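**Fevow Extends Slip-Resistance Testing to Residential Floor Tile**

TIRKMONT — Fevow, a testing laboratory for building surfaces, will accept residential floor tile for slip-resistance testing beginning in May. The service was previously limited to commercial and public-building products.

Testing is carried out at the company's Murnuvmont laboratory. Each sample set is measured in two conditions, dry and wet, and in 6 directions of travel across the tile face. Results are reported as individual readings and as a mean, with the lowest reading listed separately. Grout joints are tested only when the client supplies a mounted panel.

The method was developed during a trial program in which the laboratory measured 1,027 tiles submitted by manufacturers, importers and installers. Of these, 1,000 were accepted for the final data set. The remaining 27 were excluded for chipped edges, surface contamination or incomplete batch records.

"Most of the residential product we received was glazed, with a finish that varied more within a single carton than we had expected," said Zinhle Msimang, technical director at Fevow. "We changed the sampling rule as a result. Clients now send tiles from at least 2 cartons, and we record the carton for every reading."

Samples are conditioned overnight at laboratory temperature before testing. Cleaning is limited to deionized water and a lint-free cloth unless the manufacturer's care sheet calls for something else. Tiles with a factory-applied sealer are tested as delivered — the sealer is not stripped.

The laboratory will also offer a site visit for floors already installed. Site readings are taken with a portable unit supplied by Vakulenko and are reported on a separate form. They are not interchangeable with laboratory values and may not be quoted as such in product literature.

Mats and rugs placed over tile are outside the scope of the service. On site visits, readings are taken on exposed tile only, and the position of any covering is noted on the floor plan. 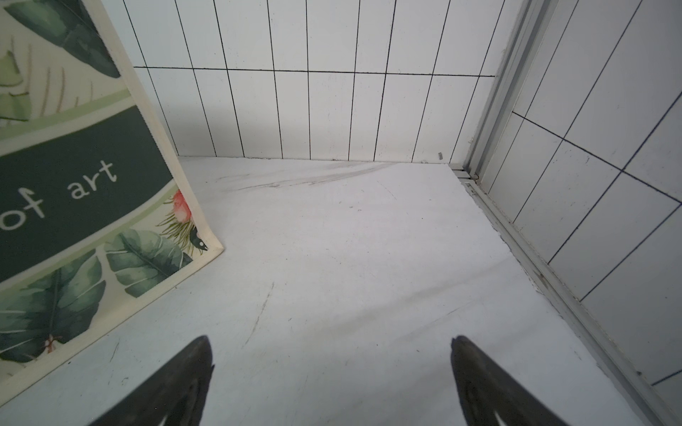 *Patterned mat on a pale tiled floor.*

Lai-ching Tai, who manages client intake, will handle scheduling. Sample labels and the intake form can be requested from the Murnuvmont office. Deliveries are received on Monday mornings only, and cartons without a completed form will be held unopened.

**Media contact:** Lai-ching Tai, Client Intake, Fevow, Murnuvmont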